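The Toivonen Notebooks, Volume 2: The Rotska Years
Edited and translated by Abundio Mendoza
Onberg Press, hardcover, 961 pages
Reviewed 27th June

The first volume of the Toivonen notebooks ended with the writer packing for Rotska and complaining about the price of the train. The second opens eight days later with a complaint about the room. Readers who enjoyed the first book will know what they are in for.

Most of the entries are short. Toivonen wrote before breakfast, usually half a page, and often about the weather, money or a poem that was not going well. The drafts of the Harbor Poems are scattered through the first winter, and they are the main reason to buy this book. We get the opening poem in five versions. In the earliest one the speaker is a customs clerk, and the clerk stays until very late, when Toivonen crosses him out and leaves only the list of goods. I have read the finished poem many times and never guessed there had been a clerk in it.

The middle of the book is slow. There is a long quarrel with a publisher over royalties, and Mendoza prints both sides of it, including the letters that repeat earlier letters. A summary would have done. The October entries from the second year are better. Toivonen had been ill, and the sentences get shorter and less guarded.

Mendoza's translation is clear and reads easily aloud. He keeps the odd punctuation of the notebooks, which takes some getting used to. I am less sure about his choice to leave the dialect words in the original with a note at the back. There are 2218 notes, all of them at the end, and I used two bookmarks the whole way through. Footnotes would have made a thicker page and a happier reader.

The binding is sewn and lies flat from the first chapter on. The paper is thin but the print on the other side does not show through much. The index covers people and places but not poem titles, a strange thing to leave out of a book like this. The earlier Ekari paperback selection had a title index, and I kept it next to me for that reason.

I would recommend it to anyone who already has the first volume and to libraries. New readers should start with the poems.

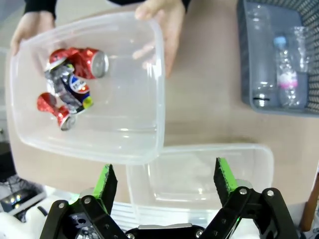
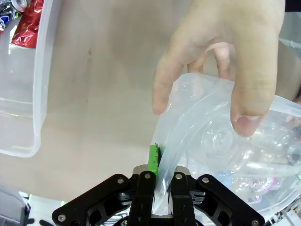
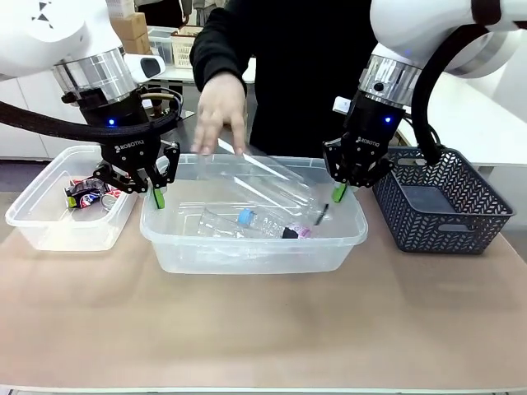

Can the second volume be read without the first?

It can, though the early pages mention several friends by initial only, and those initials are explained in the introduction to the first volume. The Rotska entries themselves are easy enough to follow.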